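Messina Preschool Extends Hours From November

The Wullolora preschool in Messina will extend its daily schedule by 30 minutes beginning in November, according to a notice dated May 16, 2023. Pickup moves to 4:30 p.m. for all age groups. The change applies to 51 enrolled children.

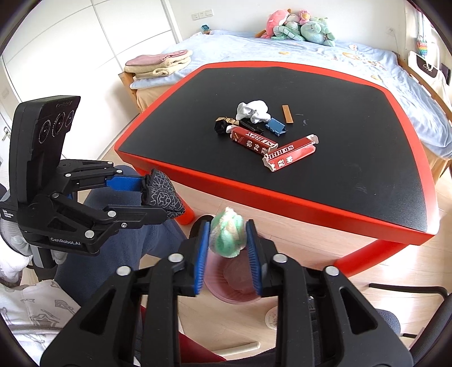 Director Noemi Zanetti said the added time will be staffed by current employees on a rotating basis. The monthly fee rises by 20 euros per child. Families with two or more children enrolled pay the increase once.

Requests for the earlier pickup time must be submitted in writing to Elisa Mancuso at the front office. Forms already on file remain valid.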